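Home Talks Workshops Archive Contact
Search talks Go

We use cookies to remember your settings. Accept

Speaker notes – Buying Secondhand Furniture
Flynn Cartwright, Kakville Library, Oct 1, 2019

Open with the budget. I furnished my first apartment for 500 dollars, and the mattress took most of it. Ask who has bought used before. Let two or three people answer, then move on.

Measure first. Doorway, stairwell, the turn on the landing. Tell the Saithong Street sofa story, keep it short. It went back down the stairs and Heikki Karppinen still has it in his garage.

Next, looking a piece over. Open every drawer. Sit on every chair and lean back. Smell the inside of cabinets. Look at tabletops from a low angle, with the light coming across, and ask the seller about any mark before you talk price.

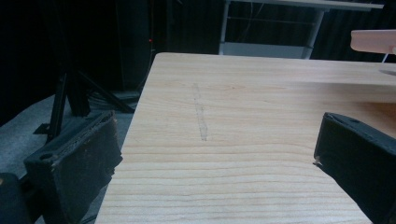 Pale wood with a faint gray smudge across the grain.

Price. Decide your top number at home. Cash in small bills helps. Nelli Mäkelä's rule is to offer once, wait, and go up once – no more than that. Mention that estate sales usually drop prices on the last afternoon.

Getting it home. Two people, blankets, real straps. Allow 10 minutes here, people always have van questions.

Handout is on the back table. Mingxuan Li has extra copies. Questions until they close the room.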